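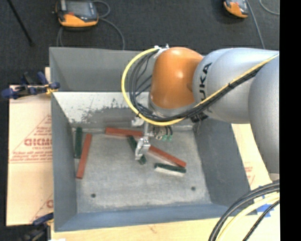 Three red, three green. Marcelle Perrin had written it on the back of her hand in biro and then washed up, so now it was just a blue smudge, but she remembered. Three and three. Long ones red, short ones green.

February, ten to six in the morning, and the bus from Trallport late again. She ran the last bit. Coat open, one glove.

The blocks had been her grandfather's. Not worth anything, said the man at Vollard, who'd looked at them for as long as it takes to sneeze. He'd offered 100 for the lot, box included. She said no. Then went home and looked at the gas bill, which was 699, and sat on the stairs for a while.

What you did with them was a sort of game. Mollah, he called it. Tip them in a bin, a tray, a drawer, whatever was grey and had sides. Don't touch. Look at how they'd fallen. Reds were the roads, greens were the people on them. One green standing up straight by the wall, that was somebody waiting. A green half under a red, somebody late.

"Which am I?" she used to ask.

"Late," he'd say. Every time.

She got to Garklow with her hair stuck to her face. Side door, corridor, second corridor. Lights on already. Somebody had left a mug on the radiator, somebody always did.

Tipped them out quick. What a racket. Metal bottom, of course it was, she should of put a cloth down. Waited for the last one to stop rocking.

Looked.

A long red leaning beside a green, close in by the left wall. Another red lying nearly flat at the back. A green coming out from under the front of it, slantwise, down to the right.

Late, then. Fine.

Her phone went. Vollard. The man had been thinking, he said, and he'd spoken to somebody, and would she take 800? Today, though. Before twelve. He had a van going north and teh buyer was particular.

She did the sum. Gas bill, and a hundred and one left over. Boots, maybe.

"Are you there?" he said.

"Hang on."

She looked at the one by the wall, the one waiting. Straight up, or nearly. It had never once landed like that for him, not that she could remember, and they must have played it every Sunday dinner until she was twelve

"Miss Perrin?"

"I'm still looking," she said, and put the phone face down on her coat.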